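The Tank Lid

Kwame Owusu had the Getar trial open on the left screen and his lunch on the right side of the desk. The trial ran to the end of Monday. After that it cost 85 a month per seat, and Fliltau would want to know whether it was worth three seats or none.

Getar sold practice rooms. You picked a room, picked an arm, and the service ran the job over and over until you stopped paying. There were kitchens and garages and a hospital ward. Kwame had picked the bathroom. Fliltau cleaned bathrooms, in hotels mostly, and the first thing a cleaner does is clear off whatever the guests have left lying around.

"Which run is that?" Chepkoech Kirui asked. She had come in with her coat still on.

"606."

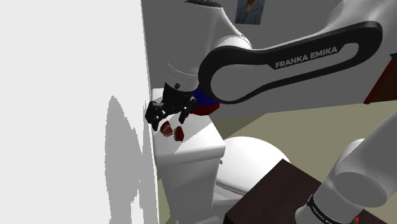 "Can you slow it down?"

He slowed it down. She pulled over the chair that Seidu Boateng used and sat in it sideways.

"Tomos says Cuadros does the same thing for less," she said.

"Cuadros doesn't have a toilet."

"Does it have a sink?"

"It has a warehouse. It has four kinds of warehouse."

She took her coat off then. Kwame wrote "room choice good" in the review form and deleted it and wrote "rooms good." The form had a box for each thing: setup, rooms, speed, support, price. He had given support the lowest mark. He had written to them twice about the way small things behaved when you put them down, and had gotten the same answer both times, signed Dede Ansah.

"Maybe Dede Ansah is a real person," Chepkoech said.

"Maybe."

"You could call."

He didn't want to call. He ate the other half of the sandwich and changed the room setup so there was more on the lid, the way a guest would leave it. Then he started the next batch.
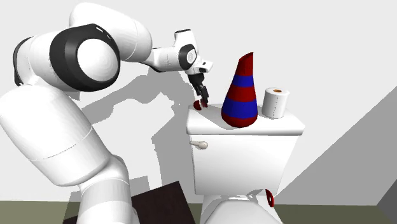
Reading time: 2 min

"My mother kept a spare roll there," Chepkoech said.

"Everybody's mother did."

"What's the striped thing?"

"It came with the room. It's in the list under toys."

They watched until the batch was over. Kwame put a mark in the box for speed. Out in the hall Tomos Bowen was telling someone from the Tradton office that it would be decided by tonight.

"So what do I tell him?" she asked.

"One seat," Kwame said. "Through November."

She went out to tell him, and left her coat on Seidu's chair.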